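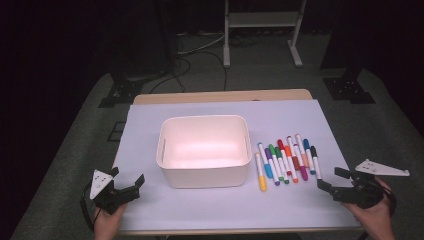 The woman who runs the supply room at the Priledham community art center would like it known that she does not enjoy tidying. "I enjoy finding things," she says. "Tidying is the tax."

She has been paying it since October, when the center moved its drawing classes into the old Greenberg building and the supplies arrived in grocery bags. The first inventory came to 1,259 markers. She tested every one on scrap paper, in the evenings, with the radio on. Another 300 went straight in the trash.

"People put dead markers back," she says. "They try it, it's dead, they put the cap on and return it to the group. I can't explain it. I've done it myself."

Her system, if she will let anyone call it that, rests on the plain white bin. It has no lid and no dividers, and it has a handle hole you can get your fingers through. She lays the markers out on paper first, side by side, so she can see which colors she has, and then they go in. She does not sort by shade. She tried that for 2 weeks and describes it as a dark period.

"You spend ten minutes deciding whether peach belongs with the oranges — and then a seven-year-old tips the whole lot out."
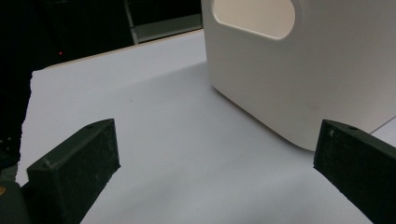 Carance Quarterly, p. 14

The bins are white because she wanted them white. Clear ones, she says, let you see the mess from across the room. As for labels, she bought a roll of 100 and has used four, one of them on her own stapler.

Does she keep this up at home? She laughs for longer than the question deserves. Her kitchen drawer holds batteries, birthday candles and a key to a door on Detus Street, where she no longer lives.

"I should mail that back," she says, and goes to look for a purple marker somebody has left in the sink.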